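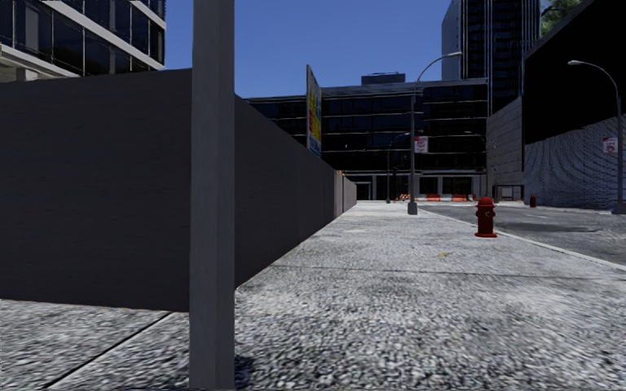 Reading a drill results release

18/03/2018

Filali put out assay results from the Nimon gold project last week, and I spent an evening with the tables. These are my notes. I own no shares in the company.

The headline hole returned 7 meters at 5 grams per tonne, starting at a depth of 200 meters. Multiply the two and you get 35 gram-meters. For an open pit near surface I would be pleased with that. At 200 meters down, the grade has to carry an underground operation, and the width quoted is the length along the core. True width is not given. The hole was drilled at a steep angle into a vein that also dips steeply, so the real thickness will be less.

The second thing I check is whether one rich sample is doing the work. The release gives no breakdown by sample and does not say if high values were capped. Prosov, the previous operator, published every interval in an appendix, and I wish Filali had kept that up.

Hole 301 is listed as "assays pending" for the second release in a row. It sits on the east side, toward the Emuteo boundary, and it matters more than the headline hole. If it hit the vein, the zone is open in that direction. If it missed, the resource shape from last August probably stands as drawn.

Recovery is still a blank. The older test work covered oxide material only, and the new intervals are all in sulfide. Until there is a metallurgy report I am leaving my spreadsheet at the lower recovery figure and the old tonnage.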